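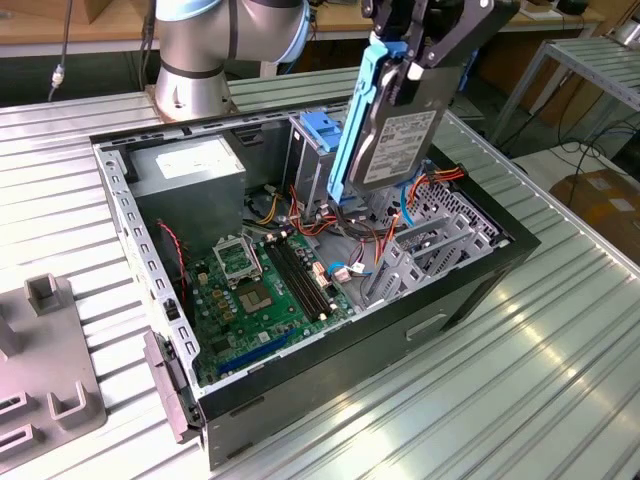
Desktop tower on the bench, side panel off. Hard drive in its blue caddy.

About Ofori

Small shop, used and refurbished office computers. Started in January with one rented room in Cirkar and a van that didn't like hills. Now a proper storefront, plus the Mivby branch (weekends only for now, sorry).

What we sell: desktops, monitors, the odd laptop. Last year 1,256 machines went out the door, mostly to schools and small offices. Most towers start at $99. 40 day returns, keep your reciept.

Trade-ins welcome. No printers please. Bulk orders for schools go thru our Ceria desk, email first, phone is hit or miss before lunch.

Parking in back. Ring the bell twice.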